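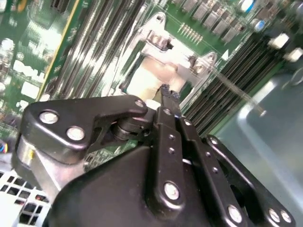
Lo que hemos aprendido metiendo una pinza en un servidor

Os debía noticias del proyecto de desmontaje desde marzo, y ya me habéis escrito unos cuantos preguntando si seguía vivo. Sigue vivo, y además por fin tengo un resultado que contar (¡con números y todo!).

Para quien se haya suscrito hace poco: queremos que un brazo con una pinza de dos dedos trabaje dentro de un servidor abierto, en la zona del zócalo del procesador, entre los bancos de memoria. En la foto está la pinza con las puntas sobre el borde de la almohadilla blanca que queda dentro del marco metálico del zócalo. La placa es una Dell, lo pone bien grande en blanco, y la elegimos porque nos salía barata y porque las ranuras de memoria flanquean el zócalo por los dos lados. Si el método aguanta ahí, en una placa más despejada debería ir sobrado.

El problema de siempre es el último centímetro. Nuestra política anterior, que heredamos del código de Veltov, llegaba muy bien hasta la zona y luego se ponía nerviosa: corregía, volvía a corregir y acababa empujando de lado. Con la cámara fija en el techo de la celda pasaba todavía más, porque la propia pinza tapaba justo lo que había que mirar.

Así que hicimos dos cambios. El primero fue pasar la cámara a la muñeca y entrenar solo con esa vista, recortada alrededor de las puntas de los dedos. El segundo me hace más ilusión, porque lo propuse yo en una reunión en la que nadie me hizo mucho caso: la política ya no predice la posición final de la pinza, predice el desplazamiento entre las puntas y el borde de la pieza, y se para a mirar otra vez antes de cerrar. Lo llamamos Skistska, no preguntéis, salió de un nombre de carpeta mal escrito y se quedó.

Grabamos 165 demostraciones teleoperadas en 11 días. Se hace largo, os lo digo yo, que llevaba el mando casi todas las tardes y todavía sueño con ranuras de memoria. Cambiábamos el ángulo del chasis entre una y otra, porque si lo dejas siempre recto el modelo se aprende la mesa y no la placa. De ahí que en la foto salga todo en diagonal.

¿Y el resultado? Con la política antigua, en la tanda de prueba tuvimos 7 contactos laterales contra el marco del zócalo o contra las ranuras de memoria. Con Skistska, en una tanda igual de larga, fueron 2. Los dos ocurrieron con el chasis muy girado y la luz rebotando en el metal del marco, y sospecho que ahí nos faltan datos. También va más lenta, eso hay que decirlo: la parada para volver a mirar se nota, y a quien venga a ver una demo se le va a hacer pesada.

Lo que no sé todavía es cuánto mérito tiene cada cambio. Entrenamos los dos a la vez (mal hecho, ya lo sé, me lo han dicho en el laboratorio de Bidasov con bastante menos delicadeza) y ahora toca separarlos: cámara en la muñeca con la predicción antigua, y cámara de techo con la nueva. Hasta que no tenga eso no pienso escribir nada más formal que este boletín.

Lo siguiente será cambiar de placa sin volver a entrenar. La gente de Nomura nos deja un par de chasis con otra distribución de zócalos, y tengo una apuesta pendiente sobre si el modelo se va a ir derecho a buscar el logo de Dell aunque no esté. Yo he apostado a que sí.

Si alguien ha probado algo parecido con superficies metálicas brillantes y tiene trucos de iluminación, que responda a este correo, por favor. Leo todo, aunque tarde.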